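Pletutside Community Boards > Local Business and Trades > Skellent open day at Roleldale

9 posts

tubgrinder
Did anyone else get out to the Skellent open day at Roleldale on Monday? I went for the bedding demo, mostly. We run a small linen service for motels and I wanted to see if grippers are any closer to doing what my staff do. Interested in what others made of it.

moth_and_rust
Went in the afternoon. Parking was a pain, they had us on the grass behind the Nikzad building and it was a fair walk with my knee. Demo was worth it though. Sausage sizzle was gone by 2.

tubgrinder
I was in the 2 o'clock group too, so we probably stood next to each other. What did you think of the speed? It looked slow to me. My best folder would have finished the pile and gone to lunch.

moth_and_rust
Slow, yes. But they said up front they weren't showing speed. The bloke doing the talk said the part they care about is getting hold of the cloth in the first place, and I can see that. Everything after the grab depends on the grab.

ridgeline50
I'll be the one to disagree. I've been to three of these now at different places and it's always the same talk. "Wait for next year." A commercial ironer with a feeder has been doing flat sheets for decades and doesn't care how the cloth is grabbed. If you've got volume, buy one of those. If you haven't, you can't afford a robot anyway.

tubgrinder
Flat sheets, sure. We already send ours out to a place with an ironer. My trouble is everything that isn't flat. Mattress protectors, quilts, cot bedding, the throws the motels insist on. All of that gets done by hand and that's where the hours go. 569 pieces in our busiest week last June, and that was only the bulky stuff.

ridgeline50
Fair enough, but did you see anything at Roleldale that would take even 50 of those off you? I didn't.

tubgrinder
No. I didn't say I did. I said I wanted to see if it was closer, and compared with what I saw online a couple of years ago I'd say it is. I wouldn't put money down.

kelpie_lou
Couldn't get there, had the kids. Was it the kind of thing where they've set it all up so it can't go wrong? Also can you bring children next time, mine would have loved it. And did they say anything about whether the tool marks the fabric? I do alterations and I'd be worried about pulled threads on anything stitched.

moth_and_rust
Kids were fine, there were plenty there. Closed shoes, and you had to stay behind the yellow line. Some of it was set up in advance, obviously, but they took a request from the floor and a lady handed over her own cardigan. It dropped it the first time and got it the second. They left it in, which I respected.

On marking, I asked nearly the same question and was told to expect some wear on the finger pads before any wear on the cloth. Whether that holds up on silk I don't know. They only had cottons and fleecy stuff out, plus that cardigan.

ridgeline50
Of course they'd say that.

kelpie_lou
Well I'd want to try it on a scrap first either way. Thanks for that, moth.

pressroom_pete_no_more
Used to work in a hospital laundry, retired now. My two cents is that people in this thread are asking for the whole job when the useful bit might be smaller. We had a person on each shift whose entire task was to pull one item off a heap and hang a corner on a clip. That was it. Eight hours of it and it wrecked shoulders. If a machine only did that I'd have been glad of it. Didn't make the open day, it was booked out when I looked.

tubgrinder
That's a good way of putting it and it's what I'd be after as well. They're running another session and capping it at 15 people, bookings through the front desk at Skellent. I've put my name down and will ask about heaps and corners.

For kelpie_lou and anyone else wondering about stitched items, padded bedding was the part I paid most attention to. A sheet has next to no thickness, so the fingers either get it or they get the blanket under it as well. Quilting gives them something to close on. With the white quilted pad on the flowered blanket, the blue rubber pads on the fingertips pinch it from both sides and the padding bunches up between them in a fold. The ridges on the rubber press right into the fabric, so I'd still do your scrap test before letting one near a customer's good quilt. I'll post again after the next session.
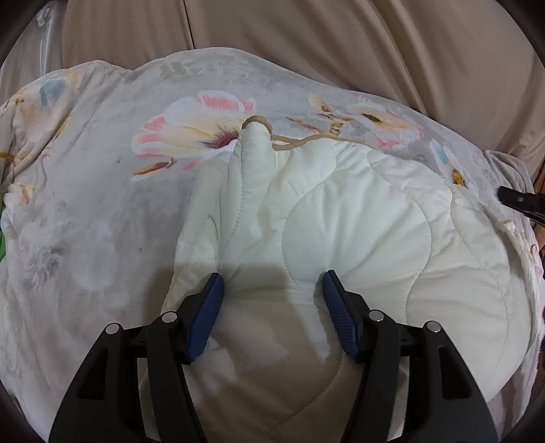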